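Lovirico Cushions and Covers: Frequently Asked Questions

Last updated September 13, 2024

Do you sell covers without the insert?
Yes. Every cover in the shop can be ordered on its own. Choose "cover only" on the product page and the price will change.

What size insert should I buy?
Go one size up from the cover. A cover that measures 18 inches across looks best with a 20-inch insert. The Wada line is the exception — those covers are cut generously, so order them two sizes apart.

Can I wash the covers?
Most of them, in cold water, zipped shut and inside out. Velvet covers should be dry cleaned. Check the sewn-in label first, as it overrides anything written on this page.

Can I put the insert in the washing machine?
Polyester inserts, yes, on a gentle cycle. Feather inserts can be washed too, but they take a long time to dry and will smell if put away damp. Do not wash foam.

My cushion arrived flat. Is it faulty?
Probably not. Inserts are packed tightly for shipping. Open the bag, shake the insert and leave it out for 12 hours before you put the cover on. If it is still flat the next day, write to us.

How do I get the corners to fill out?
Fold the insert in half, push it to the far end of the cover, and let it open. Then reach inside and work the filling into each corner by hand before closing the zipper.

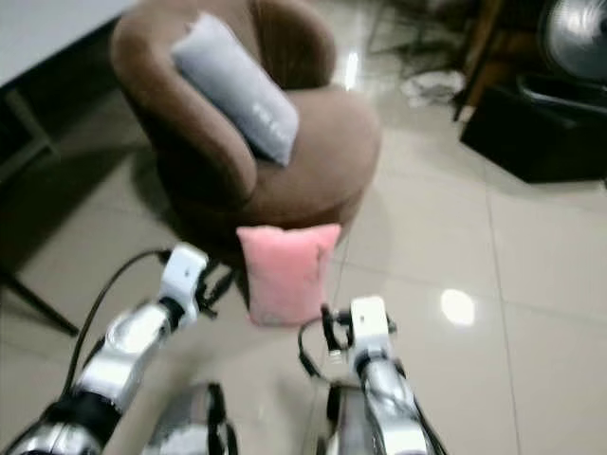 Filling settles with use, so expect to do this again every few weeks. Feather needs it more often than polyester.

Will the color match my older covers?
We can't promise that. Fabric is dyed in batches, and the pinks and greens vary the most. If you need a matching set, order it all at once.

How long do I have to return something?
You have 60 days from delivery. Covers must be unwashed. Custom sizes can't be returned unless we made a mistake.

How long do custom sizes take?
Roughly 3 weeks. We close the sewing room for part of June, so orders placed then take longer.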